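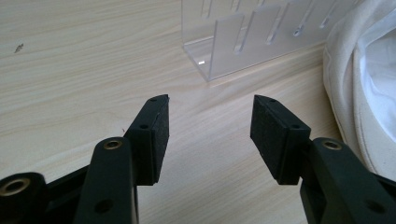 Two gripper fingers with foam pads, and a clear plastic rack on the table behind them.

Rules for robots (and for the people who work with them)

I get asked a lot of questions when I visit schools, and the one I hear most is "Can a robot do whatever it likes?" No! A robot does what it has been set up to do, and the people setting it up have a great big pile of rules to follow. I've spent years working with those rules at Ikmont, and I like them a lot more than you might expect. So let me tell you about some of my favourites.

First, what is a rule for a robot?

You already know lots of rules for machines. Don't poke a fork in the toaster. Wear a helmet on your bike. Robot rules are the same sort of thing, only longer (much longer, some of them would put you straight to sleep). When lots of people agree on a set of rules and write them down so that everybody can use the same ones, we call it a standard. A standard might say how fast a machine may move near a person, or how big its stop button has to be.

Mind your fingers

Look at the gap between those two black pads. When a gripper closes, that gap gets smaller and smaller, and anything in it gets squeezed. We call a gap like that a pinch point. Doors have them, and so do scissors and folding chairs.

The rule in our workshop is very short: hands out of the gap. You hold a gripper by its handle and you never put a finger between the pads to see what it feels like. I know it's tempting. I was tempted too, and I got told off.

Grippers have parts that bend and slide further back as well, behind the fingers, and those can nip you just as well as the front can. Long sleeves get rolled up and long hair gets tied back before we start. Dangly bracelets go in a pocket.

Squeeze, but not too hard

Try picking up a grape, and then a full bottle of water. Did you notice your hand changing how hard it squeezed? You didn't even have to think about it. A gripper has to be taught or told, or else a person has to do the squeezing for it.

Foam helps a lot. It gives a little when it presses on something, a bit like the end of your thumb. Hard plastic on hard plastic tends to slip or scratch. Foam wears out, though, so good practice is to check the pads before work starts. If a pad is torn or coming away, we change it.

Two people at Idness once asked me whether a bigger squeeze is always safer, as you'd be less likely to drop things. Nope! The rule we use is the smallest squeeze that holds the thing properly.

A tidy table is a safe table

This one will sound like your mum or dad, sorry. We keep the middle of the table clear, so there's room to move and nothing gets knocked over. Racks stand flat on their bases. See-through plastic needs extra care, because it can be hard to spot the edges, for people and for cameras too. Cloth is tricky in another way. It's floppy, it never sits in the same shape twice, and a loose corner can get caught in moving parts.

Write it down

At Pimentel they keep a log, and every bump, drop and near miss goes in it. The last time I visited, it had 1,732 lines! A near miss means something almost went wrong, and those are the ones I like reading best. You can fix the problem before anybody gets hurt. Nobody gets in trouble for adding a line, either. If people were scared to write things down, the log would be no use at all.

The stop rule

Anyone can say "stop". It doesn't matter if you're the boss or if it's your first morning. When somebody says it, everybody stops, and we ask why afterwards. The Turkodeck safety sheet on our wall has 27 rules on it, and that one is printed at the very top in red.

Have a go yourself

You can make a pretend gripper from a pair of kitchen tongs (ask first) and two bits of clean sponge, held on with elastic bands. Try moving a ball of wool, then a plastic cup, then a sock. Write your own rules as you go and stick them on the fridge. Mine would start with "no pinching your brother".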